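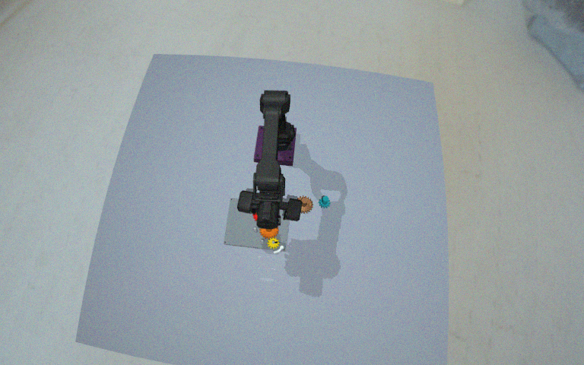

Agnes Sæther has been repairing accordions for 31 years, and she still keeps the first one she ruined. It is a small Dremano with ten bass buttons, and it stands on a shelf behind her chair. "I used the wrong wax," she told me. "It was too soft, and in August the reeds fell down inside the instrument. The owner was very polite. I bought it from him, of course."

We met in April 2024, in the two rooms where she works above a bakery. She speaks slowly and often stops to listen to something in the street. When I asked how she learned the work, she answered that she began with harmoniums in her uncle's church and came to accordions only when the church closed.

The most difficult part, according to her, is the tuning. A reed is a thin tongue of steel, and she scratches it near the tip to make the note higher, or near the root to make it lower. "You take a little, then you put it back and play. Then you drink coffee. If you tune for more than four hours, your ears begin to agree with everything."

I wanted to know if young people still bring her instruments. She said that they do, and many of these were bought cheaply on the internet. Often the bellows leak and the leather on the valves has become hard. She tells them the price before she opens anything, and some go home to think.

She takes no apprentice at present. The last one, Wickramasinghe, moved to the coast and has his own workshop. "He calls me when he has a bad reed," she said. "Last month I called him."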